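Objet : Re: [gites-montagne] Draps fournis ou pas ?
De : la propriétaire du Solheim
À : liste gites-montagne

Bonjour la liste,

Je réponds en vrac, entre deux départs, donc pardonnez l'ordre approximatif. Je garde le message d'origine en dessous de mes politesses, les digests mélangent tout.

> Bonjour à toutes et à tous,
>
> Nous ouvrons en septembre un gîte de neuf couchages à la sortie du village.
> Première saison, donc toutes les questions bêtes d'un coup.
>
> Est-ce que vous fournissez les draps ? Compris dans le prix, en option, ou
> chacun vient avec les siens ? Mon conjoint est pour le « chacun apporte »,
> moi je trouve que ça fait colonie de vacances.
>
> Si vous fournissez, combien de parures par lit ? Coton, polycoton, autre
> chose ? Et vous lavez vous-mêmes, ou vous passez par une blanchisserie ?
> Badedden nous a fait un devis mais il faut une tournée fixe le mardi, or
> nos départs seront plutôt le samedi.
>
> Enfin, les serviettes : piège ou pas piège ?
>
> Merci d'avance, et pardon si c'est déjà dans les archives, la recherche ne
> me renvoie que des messages sur les fosses septiques.

Pour les archives, c'est normal. La fosse septique est le grand sujet de cette liste, le linge n'en est que le parent pauvre. Il y a pourtant eu un fil très complet sur les alèses il y a quelques hivers, qui a fini en dispute sur les punaises de lit et que le modérateur a fermé. Je vous le recommande pour l'ambiance.

Mon cas, pour que vous puissiez relativiser : huit couchages, ouvert toute l'année sauf novembre, 600 mètres de piste entre la route et la porte. La camionnette de la blanchisserie monte volontiers quand il fait beau. L'hiver, elle découvre des problèmes d'assurance.

1. FOURNIR OU PAS

J'ai fait les deux, et même les trois, si on compte l'année de l'option payante.

L'année du « chacun apporte », j'ai vu arriver des sacs de couchage, des draps-housses de lit d'enfant étirés sur des matelas de 160, et une famille charmante qui avait compris « draps de bain ». Ils ont dormi cinq nuits à même les alèses sans se plaindre, et m'ont laissé un commentaire enthousiaste sur la fraîcheur des chambres. Le matelas, lui, n'a pas laissé de commentaire, mais je l'ai changé au printemps.

L'année de l'option, à 39 euros pour la maison, la moitié des gens cochait la case et l'autre moitié appelait le vendredi soir depuis l'autoroute pour la cocher oralement. Je faisais donc tous les lits dans le doute, et je n'étais payée que pour la moitié. J'ai tenu une saison.

Depuis, tout est compris, les lits sont faits à l'arrivée, et j'ai augmenté le séjour d'autant. Pas une remarque. Les gens qui trouvaient 39 euros de draps scandaleux paient la même somme sans ciller quand elle n'a plus de nom.

Votre conjoint dira que c'est du travail. Il a raison, et je vous suggère de lui confier les housses de couette.

2. COMBIEN DE PARURES, ET EN QUOI

La règle que tout le monde donne est trois jeux par lit : un dessus, un au lavage, un dans l'armoire. Je trouve que c'est la bonne, à condition d'avoir l'armoire. Avec deux jeux on y arrive, jusqu'au jour où un enfant est malade à quatre heures du matin.

Pour le tissu, j'ai commencé en pur coton bien épais, par romantisme. C'est superbe sur les photos de l'annonce et ça met deux jours à sécher en février. Je suis passée au polycoton, cinquante-cinquante, chez Vikidthorpe, qui fait de l'hôtellerie et vend aux particuliers si on insiste au téléphone. La commande de départ m'a coûté 876 euros, port compris, pour équiper toute la maison en draps plats, housses et taies. J'ai gardé la facture sur le frigo pendant un mois comme d'autres y mettent un dessin.

Prenez du blanc. Je sais, le lin lavé couleur argile est ravissant. Mais le jour où une taie disparaît (elles disparaissent, les gens en font des sacs à chaussures), vous rachetez une taie blanche et l'affaire est close. Avec l'argile, le fabricant aura entre-temps remplacé l'argile par « terre de brume », et vous aurez un lit dépareillé jusqu'à la retraite.

Deux détails qui m'auraient épargné des soirées :

- Marquez les tailles. Un fil de couleur dans l'ourlet suffit, rouge pour les 90, vert pour les 140, rien pour les 160. Un drap plat plié ressemble à tous les autres draps plats pliés.
- Prenez des housses de couette à rabat, sans boutons ni pressions. Les boutons partent un par un, et se retrouvent tous dans le filtre de vidange, où ils attendent le week-end du quinze août.

3. LAVER SOI-MÊME

J'ai eu Badedden pendant deux ans. Travail impeccable, plis au cordeau, rien à dire. Seulement il fallait une tournée fixe, et la leur tombait trois jours après mes départs. J'avais donc en permanence une montagne de linge sale dans le garage, que je présentais aux visiteurs comme du matériel de ski. Si vos départs sont le samedi et leur tournée le mardi, faites le calcul : il vous faut un quatrième jeu de parures, et un garage plus grand.

Maintenant je lave à la maison. Machine à hublot, grande capacité, c'est la seule dépense sur laquelle je ne marchanderais pas. Une housse de 240 dans un petit tambour se roule en boule autour des taies et les garde sèches au milieu, comme une mère poule.

Soixante degrés pour les draps et les taies, quarante pour les torchons de couleur et les plaids. Pas d'assouplissant : il laisse un film, le linge boit moins, et une clientèle qui a fait 800 virages pour respirer l'air pur n'a pas envie de dormir dans un bouquet de synthèse. Un verre de vinaigre de temps en temps, si votre notice ne l'interdit pas. La mienne l'interdit sans doute, elle est en néerlandais.

Le joint du hublot s'essuie après la dernière lessive du jour, en allant bien au fond des plis, et on laisse la porte entrouverte. Vous y trouverez des chaussettes de bébé, du sable d'une mer à quatre heures de route, et un jour peut-être l'un de mes boutons. Passez aussi la main en bas de l'ouverture avant de refermer : c'est là que se cache le torchon foncé qui vous rendra toute une tournée de draps gris perle.
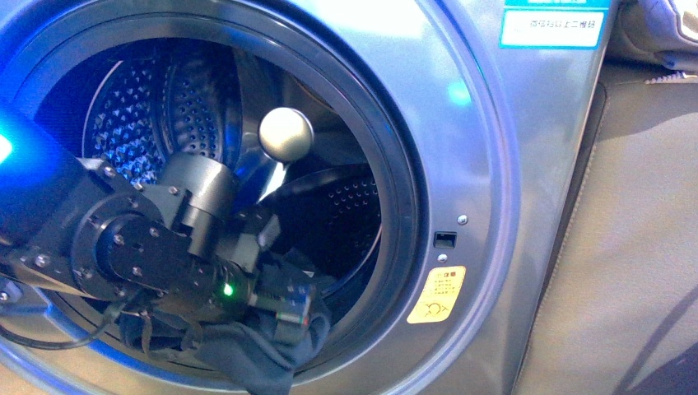 4. SÉCHER, LE VRAI PROBLÈME

Laver ne prend que le temps de la machine. Sécher huit lits entre dix heures et seize heures, en montagne, avec un voisin qui brûle ses branches les jours de grand soleil, c'est là que le métier commence.

J'ai un étendage sous l'avant-toit côté sud, un séchoir suspendu à poulie au-dessus de l'escalier, et un sèche-linge dont je ne parle pas aux clients venus pour l'écolabel. En été, l'étendage suffit. De décembre à mars, c'est le sèche-linge, et je finis sur la poulie pour les ourlets. Les draps sortis encore un peu humides et tendus sur le lit se repassent tout seuls, à condition qu'il reste deux heures avant l'arrivée. S'il reste vingt minutes, mettez la couette par-dessus et parlez de la vue.

Je ne repasse que les taies. C'est ce que les gens regardent de près, vu qu'ils ont le nez dedans.

5. LES SERVIETTES

Piège. Grand piège. Mais on y tombe tous, alors autant tomber confortablement.

Si vous fournissez les draps, on vous demandera les serviettes. Si vous fournissez les serviettes, on vous demandera un peignoir, et après le peignoir je ne sais pas, je me suis arrêtée là. Mon réglage actuel : une grande et une petite par personne, blanches, plus un lot de vieilles serviettes marron dans un panier à l'entrée, avec une étiquette « chien, chaussures, mascara ». Le panier marron est la meilleure idée de ma carrière. Avant lui, je détachais du mascara waterproof trois soirs par semaine.

Pour les taches, puisque la question suit toujours : eau froide et savon de Marseille pour le sang, tout de suite, jamais d'eau chaude. Percarbonate pour le vin et le café. Terre de Sommières pour la fondue, qui est chez nous une catégorie à part entière. L'autobronzant, on ne le détache pas, on attend que la serviette rejoigne le panier marron.

6. CE QUE ÇA CHANGE POUR LES RÉSERVATIONS

Sur Mirolstead, la case « linge fourni » fait partie des filtres de recherche. Je ne sais pas ce que leur moteur en fait, je sais seulement que j'ai coché la case un soir de pluie et que le téléphone s'est remis à sonner. Il est possible que ce soit la pluie.

Pour les commentaires, j'en suis à 103. J'ai eu la curiosité, un dimanche sans clients, de regarder de quoi ils parlaient. La vue, beaucoup. La piste, hélas. Les lits faits à l'arrivée, très souvent, et parfois avant la vue, ce que la montagne prend bien. Les couteaux qui ne coupent pas, plus que je ne voudrais. Mon pur coton épais, celui de la première année, celui qui séchait en deux jours : jamais.

Dernière chose pour votre ouverture en septembre : les nuits sont déjà froides et les gens arrivent avec des idées d'été. Prévoyez un plaid par lit, posé dessus et pas rangé dans l'armoire. Rangé dans l'armoire, il n'existe pas, et vous aurez un appel à onze heures du soir.

Je suis preneuse, de mon côté, d'un avis sur les alèses imperméables qui ne font pas le bruit d'un paquet de chips. J'en ai essayé deux sortes et mes clients dorment comme dans un sachet. Hors fil punaises, s'il vous plaît.

Bon courage à vous deux, et bonjour au conjoint, qui peut m'écrire en privé pour la technique des housses de couette.

La propriétaire du Solheim

Liste gites-montagne | Écrire au modérateur | Se désabonner | © les auteurs des messages | Haut de page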